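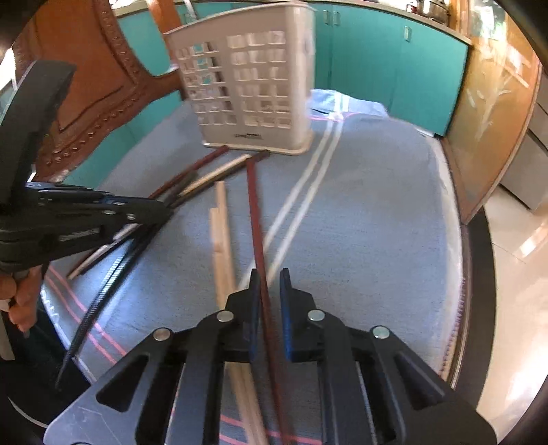

Plomileo Cutlery Stand, tall, off-white

By Iker Peñalver, February

The Plomileo is a tall plastic stand for chopsticks, long spoons and other thin things which never lie well in a drawer. We have sold it at Storkby for two years, and it is still the one we recommend when a customer asks for something simple to keep on the table or next to the cooker.

The walls are open. Rectangular windows go up the front and the side, with light ribs between them, so air can pass through and you see from outside what you have put in. Only the lowest part is a closed band. The rim is thick and rolled, comfortable for the fingers when you carry the stand from the sink to the table. At the bottom the base becomes wider and has a lip.

For chopsticks we find the height very good. An ordinary pair stands with the upper ends free, so you can take one without touching the part that goes in the mouth. Put them in with the thin ends up if they are for drying, and leave a little space between the pairs. Painted or lacquered chopsticks prefer this to a closed jar, where the water stays at the bottom and the colour suffers after some months.

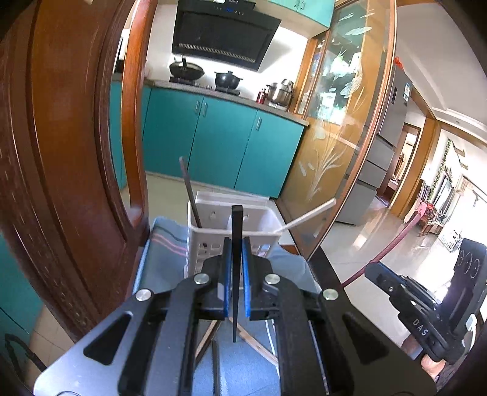

The stand on a folded cloth, with a dark brown chopstick and a white plastic stick inside.

If your table has a glass top, we advise to put a cloth under the stand. It takes the drops and the base makes less noise when somebody pushes it. Any kitchen towel will do the work. A thick one should be folded flat, or the stand can lean a little.

My colleague Iker Cifuentes keeps mixed chopsticks at home, wood and plastic together, and he asked me to write something about sorting. Empty the whole stand on the cloth first. Look for the partners by colour, then compare the length, because two dark sticks can seem the same until you lay them side by side. Put the complete pairs back one by one. The single ones can go in last, at one corner, until the partner appears.
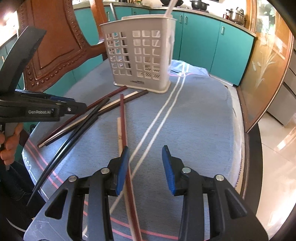 While the stand is empty it is also the right moment to wash it. Use warm water, a drop of washing-up liquid and a small bottle brush for the windows. Please do not use steel wool, it leaves lines in the plastic. For the dishwasher, only the upper basket, and not the intensive programme.

The stand is light. With long metal ladles all on the same side it can fall, so divide the weight, or choose the Coster, our heavier model in steel.

Delivery: 2 working days from our store in Valcárcel. Orders over 100 euros travel free of charge. Returns are accepted if the stand has not been used. Chopsticks and cloth are not included.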